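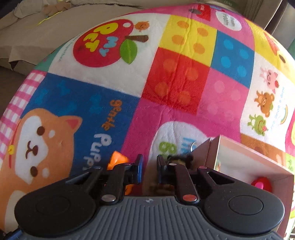
Pinza de dos dedos y pelota de tela estampada.

Varkthorpe busca personal para la línea de clasificación y reacondicionado de juguetes

Varkthorpe recibe juguetes devueltos por tiendas y por particulares, los revisa, los limpia y los vuelve a poner en circulación. Hasta ahora todo el trabajo se hacía a mano en mesas largas. Desde la primavera, parte de la recogida y colocación de piezas pasa a pinzas de dos dedos, y los puestos de la nave cambian. Abrimos once plazas para cubrir los puestos nuevos y reforzar los que siguen siendo manuales.

El anuncio se dirige a personas con o sin experiencia en robótica. Quien ya haya trabajado en almacén, costura, lavandería industrial, cuidado infantil o reparación de objetos pequeños tiene conocimientos que nos sirven. Se admiten candidaturas a tiempo completo y a tiempo parcial.

Qué cambia en la nave

En el sistema anterior, cada persona vaciaba un cajón, separaba los artículos, los miraba uno a uno y los repartía en bandejas. El reparto ocupaba la mayor parte del turno y era también la tarea que más molestias de muñeca y hombro causaba. Con las pinzas, el vaciado y el reparto se hacen en dos celdas automáticas. La revisión, la limpieza, el cosido y la decisión de si un juguete se vende, se dona o se descarta los siguen haciendo personas.

Las pinzas no aprenden solas. Para que una celda sepa coger un artículo blando, alguien tiene que haberlo cogido antes muchas veces con una pinza de mano, que registra el movimiento. De ahí sale el puesto de demostración, que no existía en la empresa y que ocupa cuatro de las once plazas. Las pelotas de tela grandes, los peluches y las cajas de cartón fino dan más trabajo que los bloques de plástico: ceden, ruedan o se abren, y hay que probar varios agarres hasta encontrar uno que se pueda repetir.

La plantilla actual no se reduce. Las personas que estaban en las mesas de reparto han elegido destino antes de publicarse este anuncio, y las plazas que se ofrecen son las que han quedado libres o son nuevas. El acuerdo está firmado con la representación de los trabajadores y se entrega una copia a quien llegue a la entrevista. El acuerdo incluye una cláusula que impide usar los registros de las pinzas para medir el rendimiento individual.

Plazas

1. Demostración con pinza de mano (cuatro plazas)

Se trabaja de pie o sentado, con una pinza sujeta con la mano, sobre mesas, estanterías y superficies blandas. La tarea consiste en coger, girar, apartar y guardar juguetes siguiendo una hoja de trabajo. Después de cada serie se anota qué agarres han salido bien y cuáles hay que repetir. No se programa ni se maneja ordenador más allá de una tableta.

Se pide:
- Paciencia con tareas repetidas y buena coordinación de manos.
- Capacidad para explicar por escrito, en una o dos frases, por qué un agarre ha fallado.
- Español hablado suficiente para seguir instrucciones.

Se valora haber trabajado en confección, montaje o embalaje. Las series son cortas y se alternan con tareas de preparación de material. La responsable del puesto es Tharushi Selvanayagam.

2. Supervisión de celda (dos plazas)

La persona encargada vigila las celdas automáticas, retira lo que se atasca, repone cajones y detiene el equipo cuando hace falta. También decide cuándo un lote debe volver a las mesas manuales. Los lotes muy mezclados, con muñecos, cajas abiertas y piezas sueltas en el mismo cajón, suelen ir a mano.

Se pide:
- Experiencia previa en línea de producción o almacén.
- Formación básica en seguridad de máquinas. Quien no la tenga puede hacerla con nosotros, dentro del horario y pagada.
- Disponibilidad para turno de mañana o de tarde.

Depende de Kristóf Vida.

3. Revisión y costura (tres plazas)

Puesto manual. Se comprueban costuras, ojos, cierres, etiquetas y rellenos, y se repara lo que se pueda reparar. Los artículos llegan en bandejas desde la celda, a un ritmo que fija quien está en la mesa: la bandeja siguiente no sale hasta que se pulsa el botón. En las primeras semanas de prueba el ritmo lo fijaba la máquina y lo cambiamos a petición de las costureras.

Se pide:
- Costura a mano y a máquina.
- Buena vista para el detalle, con o sin gafas.
- Conocer las normas de seguridad de juguetes es una ventaja; no es requisito.

Depende de Emese Fodor.

4. Mantenimiento (dos plazas)

Mantenimiento mecánico y eléctrico de las celdas y de las pinzas de mano. Incluye el cambio de dedos, pasadores y tornillería, la limpieza de articulaciones y la comprobación diaria de holguras. La pelusa de los peluches se mete en todas partes y buena parte del trabajo es limpieza.

Se pide:
- Título de formación profesional en mecánica, electricidad o mecatrónica, o experiencia equivalente demostrable.
- Lectura de planos sencillos.
- Inglés escrito básico para manuales.

Depende de Barnabás Fülöp.

Condiciones comunes

Contrato indefinido con periodo de prueba. Salario según la tabla interna, que se envía con la convocatoria a entrevista; las cuatro categorías están en la misma banda de entrada, y mantenimiento cobra además un complemento de guardia. Jornada completa de lunes a viernes o parcial de 20 horas semanales. Un sábado al mes hay turno voluntario, pagado aparte.

La rotación es obligatoria en los puestos de demostración y supervisión. Nadie pasa la jornada entera con la pinza en la mano. El peso de la herramienta parece poco al empezar y se nota a media mañana, así que cada persona cambia de tarea a lo largo del turno según un cuadro que se cuelga en la entrada el día anterior.

La nave tiene comedor con microondas, taquillas y aparcamiento para bicicletas. El autobús para en la puerta. Hay escalones en el acceso principal y una rampa en el lateral; si alguien necesita una adaptación del puesto, conviene decirlo en la solicitud para tenerla lista el primer día.

Formación

Todas las incorporaciones empiezan en la misma semana de formación, también las de mantenimiento. Durante esa semana se pasa por las mesas manuales, por la revisión y por la pinza de mano. Quien vaya a supervisar una celda tiene que haber cogido antes los mismos juguetes con la pinza, y quien vaya a coser tiene que haber visto cómo llegan las bandejas. La formación la preparan las personas que llevan más tiempo en la nave, con el apoyo técnico de Skurkix, proveedor de las celdas.

Pasados los primeros meses se puede pedir el cambio de puesto. Las vacantes se ofrecen primero dentro de la plantilla y después se publican.

Cómo presentarse

Envíe una carta breve y un currículum a la oficina de personal de Varkthorpe, a la atención de Ottó Deák, por correo postal o en mano en la recepción. Indique el puesto o los puestos que le interesan y si prefiere jornada completa o parcial. No hace falta foto ni fecha de nacimiento. Se aceptan solicitudes hasta finales de julio.

El proceso tiene dos partes. La primera es una entrevista en la nave. La segunda es una prueba práctica del puesto, pagada como media jornada: en demostración, una serie con la pinza de mano; en supervisión, una parada y un rearme de celda con acompañante; en costura, dos reparaciones; en mantenimiento, el desmontaje y montaje de una pinza. Se informa del resultado a todas las personas que hacen la prueba, también a las no seleccionadas.

Quien quiera conocer la nave antes de decidirse puede venir a la visita abierta del sábado, a las 11. No hay que apuntarse. Se recomienda calzado cerrado y, para quien lleve el pelo largo, recogerlo. Las celdas estarán en marcha y habrá personas de los cuatro puestos para contestar preguntas.

Otras ofertas y avisos recientes

Conductor o conductora de reparto, ruta de Astosau
Prácticas de mecatrónica en el taller de pinzas
Acuerdo sobre el uso de registros de movimiento: texto completo
Auxiliar de lavandería, turno de tarde
Almacén Illés: cambio de horario en la recogida de donaciones
Curso interno de seguridad de máquinas: plazas libres
Costura de peluches: lista de materiales que aceptamos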